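Cahier d'atelier – Waltero, postproduction image
25 mai 2025

Repris le montage du court Kollura. Bobine 2 conformée, 1490 images vérifiées, décalage son de deux images au raccord du plan 153. Corrigé côté son, l'image reste verrouillée. 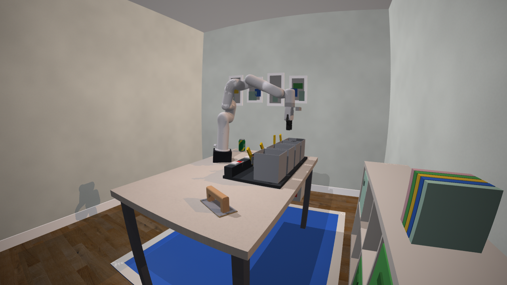 Export de travail relancé à 25 i/s. Le fichier Cloltard était resté en 24, d'où la dérive. À refaire avant envoi au mixage. 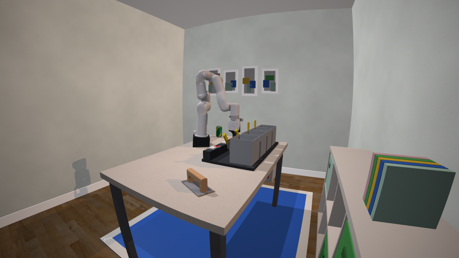
Étalonnage : LUT Worku appliquée à 100 %, trop dense dans les ombres, à reprendre plus bas. Les verts tirent vers le jaune. Pour juger la séparation, une canette verte à bande jaune comme celle posée près du bras blanc suffit – les deux teintes doivent rester distinctes. Rushes de novembre pas encore transcodés.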